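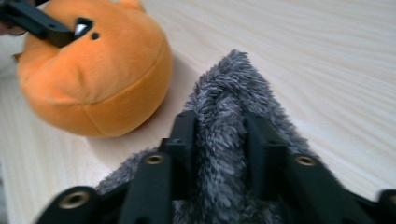

Slide 1. Grey plush in the near gripper, orange plush behind it.

Speaker notes: gathering examples of soft-object handling

Good morning, and thank you to Hye-jin Bang for the introduction. I am speaking on behalf of the collection group at Tatine. My colleague Mark Anthony Tolentino will take questions on the training side at the end.

(Pause. Leave slide 1 up.)

The subject of this talk is the Sison set, which we began in January. It consists of short recordings of people handling soft objects with a pair of hand-held grippers. The recordings are used to train a learning system, and the system will in time drive the arms at our Rallitz site.

Soft objects were chosen on purpose. A rigid block keeps its shape when it is held. Long-pile fabric gathers into a ridge between the fingers, and the outline seen by the camera on the gripper changes with every small movement of the wrist. Our earlier set, Trirkard, held very few cases of this kind, and the results on fabric were poor.

Next slide.
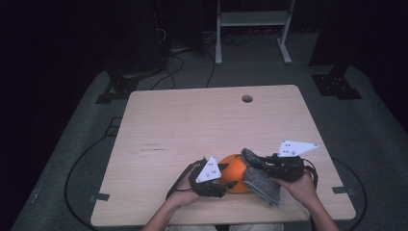
Each operator works at the table with one gripper in each hand. Operators are asked to move at an even pace and to keep both marker plates in view of the head camera for as long as the task allows. If a plate is hidden for more than a moment, the position of that gripper has to be estimated, and we would prefer to have it measured.

The set at present holds some 4,000 recordings. Of these, 400 have been put aside for testing and will not be used in training. A session lasts 40 minutes, after which the operator must rest. Tired operators grip harder, and we do not wish the system to learn that habit.

(If time is short, skip to the paragraph on labelling.)

Failed grasps are kept. A dropped or slipped object is marked as such by the reviewer and stays in the set. We discussed removing them last year and decided against it. Mark Anthony will show the comparison.

On labelling: every recording is given a plain sentence stating what the operator was asked to do, written before the session starts. Reviewers may correct a spelling mistake. They may not change the task to suit the result.

Requests for access should be sent to Hye-jin Bang in writing. Please state the intended use and the name of the person responsible for storage.

(Hand over to Mark Anthony. His slides are in the same file, after the blank one.)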